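Traltis demande des règles stables pour les aides à l'énergie industrielle 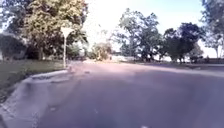
Dernière mise à jour de cette page : août, 16 h 40

Kvam – Le groupe Traltis, fabricant d'équipements pour les réseaux électriques, a remis au ministère de l'Industrie une contribution écrite sur la réforme du crédit d'impôt pour les investissements énergétiques. Le texte compte 14 pages et il est signé par la présidente du directoire, Rūta Ozoliņš.

Dans ce document, Traltis prend position contre la suppression du crédit avant la fin de la période prévue. L'entreprise emploie presque 2 000 personnes et elle a engagé la construction d'une ligne de production à Jilley sur la base des règles actuelles. Un changement au milieu des travaux obligerait le groupe à revoir son plan de financement avec ses banques.

« Nous avons participé pendant six ans au conseil consultatif sur la compétitivité. Nous y avons donné du temps et des chiffres, et nous avons reçu des assurances, déclare Rūta Ozoliņš. Je ne demande pas une faveur pour Traltis. Je demande que la règle annoncée au moment de la décision soit encore la règle au moment de la livraison. »

La contribution contient neuf propositions. La première concerne le maintien du taux du crédit pour tous les projets déjà déposés. Une autre demande que l'administration réponde aux dossiers dans un délai fixe, avec une motivation écrite en cas de refus. Le groupe accepte par contre un contrôle plus sévère des dépenses déclarées, y compris la restitution des sommes lorsque l'investissement n'est pas réalisé.

Folke Rønning, directeur financier, précise que la gamme Rultine, destinée aux postes de transformation, sera fabriquée à Jilley quelle que soit la décision du gouvernement. « La question ouverte est celle de la deuxième tranche. Avec le crédit, nous pouvons la lancer tout de suite. Sans lui, le conseil de surveillance devra en discuter à nouveau », explique-t-il.

Traltis rappelle aussi qu'il publie dans son rapport annuel la liste de ses rencontres avec les pouvoirs publics, ainsi que le montant des aides reçues. Cette pratique sera étendue aux filiales étrangères à partir du prochain exercice.

Le texte complet de la contribution est disponible sur demande auprès du service de presse.

Contact presse : Ylva Nygård, direction de la communication, Traltis
Contact investisseurs : Niall Gillies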